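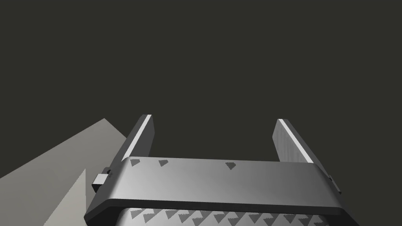

공개 시연일의 기록만으로 정책을 학습시켜도 되는가?

권장하지 않는다. 방문객이 직접 조작한 에피소드가 대부분이어서 동작의 품질이 고르지 않고, 같은 과제라도 접근 경로가 사람마다 크게 다르다. 사전학습용 혼합 데이터의 일부로 쓰거나, 초보 조작자의 행동을 분석하는 용도에 맞다.

Forkville 공개 시연 데이터 카드

개요

Forkville은 6월 Wurkthorpe의 Vandenberghe 연구동 공개일에 진행한 시뮬레이션 원격조작 시연의 기록이다. 방문객은 조작대에 앉아 양팔 로봇을 움직였고, 시뮬레이터는 관절 상태, 그리퍼 명령, 물체 자세, 렌더링 영상을 함께 저장했다. 실물 로봇의 기록은 들어 있지 않다. 장면 구성과 기록에는 연구동 내부에서 쓰는 패키지 Paketti를 사용했다.

에피소드는 745개이며, 조작에 참여한 방문객은 70명이다. 참여자 한 명이 여러 에피소드를 남긴 경우가 많으므로 학습용과 평가용을 나눌 때는 에피소드 단위가 아니라 참여자 단위로 나누어야 한다. 함께 배포하는 분할 파일은 이 기준을 따른다.

당일 진행

시연은 오전 10시에 시작했다. 안내 담당자가 조작 방법을 설명하고 짧은 연습을 시킨 뒤 기록을 켰다. 연습 구간은 저장하지 않았다. 오후 첫 회차에서 조작대 한쪽의 손잡이 보정값이 어긋난 채로 진행된 구간이 있다. 해당 에피소드는 삭제하지 않고 calib_offset 항목에 표시했다. 보정이 어긋난 동작을 찾아내는 연구에 쓸 수 있다는 의견이 있어 남겨 두었다. 일반 학습에서는 제외하는 편이 낫다.

뒤에서 구경하던 사람이 조언을 하는 일이 잦았다. 음성은 기록하지 않았으므로 데이터에는 갑작스러운 방향 전환이나 긴 정지로만 남아 있다. 정지 구간을 자동으로 잘라내는 스크립트를 돌리면 이런 부분이 함께 사라진다. 조작자의 망설임을 다루려면 원본을 써야 한다.

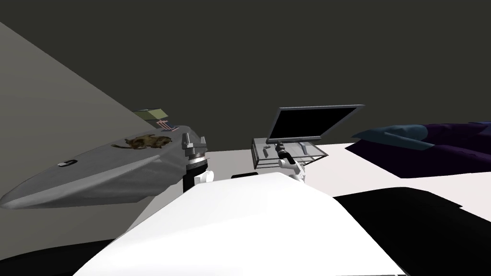
Milan Jansen

장면과 과제

로봇은 흰색 몸체에 두 팔을 가진 모델이며, 팔 끝에는 평행 그리퍼가 달려 있다. 작업 영역에는 투명한 유리 트레이와 검은색 평면 모니터가 있고, 트레이 위에 작은 회색 물체가 놓인다. 오른쪽 바닥에는 짙은 보라색 천 더미와 파란색 베개가 있다. 천과 베개는 과제 대상이 아닌 방해 물체로 분류한다.

기본 과제는 트레이 위의 물체를 집어 들어 올린 다음 같은 트레이의 지정 위치에 내려놓는 것이다. 어느 팔을 쓸지는 정해 주지 않았다. 오른팔을 쓴 참여자가 많았고, 한 팔로 시도하다가 다른 팔로 바꾼 경우도 있다. 팔을 바꾼 시점은 arm_switch 항목에 들어 있으며, 사람이 영상을 보고 붙인 값이다.

트레이가 투명하기 때문에 렌더링 영상만으로는 접촉 높이를 판단하기 어렵다. 공개일에도 물체보다 트레이에 먼저 그리퍼를 대는 실수가 가장 많이 나왔다. 접촉 여부가 필요하면 영상에서 추정하지 말고 contact 채널을 읽는다.

기록 형식

에피소드마다 디렉터리가 하나씩 있다. 상태 기록은 state, 조작 명령은 command, 영상은 video 아래에 저장된다. 세 기록은 시뮬레이션 시각을 공유한다. 조작대의 실제 시각은 별도로 wall_time에 남겼는데, 연산 부하가 걸린 구간에서는 시뮬레이션 시각과 벌어진다. 동기화에는 wall_time을 쓰지 않는다.

에피소드 하나의 길이는 거의 3000스텝까지 간다. 과제를 일찍 끝낸 경우에는 담당자가 수동으로 기록을 멈췄으므로, 성공 뒤에 팔이 별다른 목적 없이 움직이는 꼬리 구간이 남아 있을 수 있다. 이 구간의 시작점은 task_end에 적혀 있다. 값이 비어 있으면 과제가 완료되지 않은 에피소드다.

그리퍼 명령은 0에서 1 사이로 정규화했다. 0이 완전히 닫힌 상태, 1이 완전히 열린 상태다. 초기 배포본에서는 왼팔의 부호가 반대로 저장되어 있었다. 초기 배포본을 받은 사용자는 command 디렉터리를 새로 받아야 한다.

불러오기

Paketti가 설치된 환경에서는 load_episode 함수에 디렉터리 경로를 넘기면 된다. 설치되어 있지 않아도 상태와 명령은 일반 배열 파일로 읽을 수 있다. 다만 장면을 다시 렌더링하려면 Paketti가 필요하다. 재생 결과는 물체의 초기 자세까지 일치하지만, 천의 주름은 실행할 때마다 조금씩 달라진다. 천의 상태를 저장하지 않았기 때문이며, 이후 배포에서도 추가할 계획은 없다.

품질과 알려진 문제

성공 판정은 물체의 최종 위치만 본다. 물체를 집지 않고 밀어서 목표 위치로 옮긴 에피소드도 성공으로 표시된다. 이런 에피소드 40개를 골라 pushed 표시를 붙였지만 전수 검토는 하지 않았다. 파지 성공률을 계산하는 데 success 항목을 그대로 쓰면 값이 높게 나온다.

손가락 끝이 시야에서 가려지는 구간에서는 물체 자세 정보가 영상보다 정확하다. 자세 정보는 시뮬레이터 내부 값이므로 실제 센서의 잡음을 반영하지 않는다. 잡음이 필요한 경우 사용자가 직접 추가한다.

드물게 그리퍼가 물체와 트레이 사이에 끼어 물리 계산이 불안정해지고 물체가 튀어 나간다. 해당 시점 이후의 상태 기록은 사용하지 않는 것이 좋다. unstable 표시가 있는 에피소드는 평가 분할에서 모두 뺐다.

참여자 정보

이름, 나이, 연락처는 수집하지 않았다. 참여자 번호는 무작위로 부여했고 방문 등록 명단과 연결되지 않는다. 참여자는 조작 전에 기록의 배포에 동의했으며, 동의하지 않은 방문객은 기록을 끈 상태로 같은 과제를 체험했다. 원격조작 경험 유무는 본인이 답한 대로 experience 항목에 넣었다. 답하지 않은 경우는 빈 값이다.

이용 조건

연구와 교육 목적으로 사용할 수 있다. 수정본을 배포할 때는 참여자 단위 분할을 바꿨는지 명시한다. 참여자를 식별하려는 시도에는 사용할 수 없다.

오류 신고는 저장소의 이슈 게시판에 남긴다. 에피소드 디렉터리 이름과 문제가 나타나는 스텝 번호를 함께 적고, 재생 중에 생긴 문제라면 Paketti의 버전과 실행 로그를 첨부한다.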